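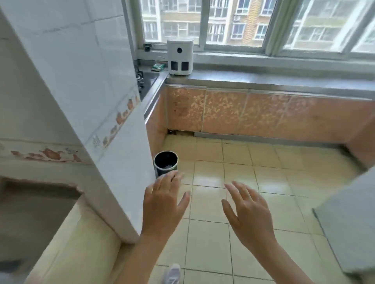

8 May 2026
Kitchen sessions, rules for head-camera recording, rev. 9

Went through the Ziltgate set with Dineo Zulu. 2,634 clips in, 2,503 kept. Most of the rejects came down to start pose and hands out of view. Wording below replaces the November sheet.

Start pose: both hands in view, palms down, fingers spread, held still before the first reach. Same pose at the end of the clip. If a hand leaves view for the whole of a grasp, the clip is out.

Sleeves above the wrist. No gloves unless the task calls for them, and then log it.

Closed shoes on tile floors, no exceptions. Osteck had this as "recommended". Changed to "required".

Hot surfaces: gas off at the valve before calibration. Air fryers and kettles unplugged unless they are part of the task. Cables pushed back from the counter edge.

Windows: neighboring buildings count as private space. Blur any pane where a person can be made out. Dineo wants all panes blurred by default. I think that costs too much background for the Condori mapping step. Open.

Labels: one verb per segment, no guessing at intent. "Reach" ends at contact.

Still to do: Eliécer Ospina to check rule 11 (consent for shared homes) against the Plerunari contract. Rerun the reject script with the pose threshold loosened one step and compare.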